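Learning to sleep through the 5:40 train

We moved to Wavthorpe in November, into a second floor place 112 steps from the station (my count, in slippers, carrying a mug). The rent was lovely. Then came the first morning.
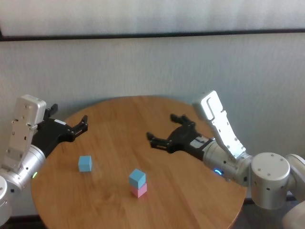
You'll stop hearing it by spring, the woman upstairs told me on the landing, and she was so cheerful about it that I went back in and ordered earplugs. The foam ones from Ponell fell out every night. The wax ones stayed put, but I could hear my own heartbeat, and lying there listening to your own heart at 5 in the morning is its own kind of awful!

So I tried a fan. I got a little Olano one at the secondhand place on Harahap Street and ran it on low, pointed at the closet. It makes a soft, dull whoosh - a bit like being inside a seashell - and the train sort of melts into it. I still wake up some days, usually when it's a freight with 95 cars or whatever it is they drag through here. But I roll over and go back under, and that never used to happen.

Next up is curtains. The thick lined kind, if I can find any long enough for the front windows. Tell me if yours helped with noise or if they only made the room dark.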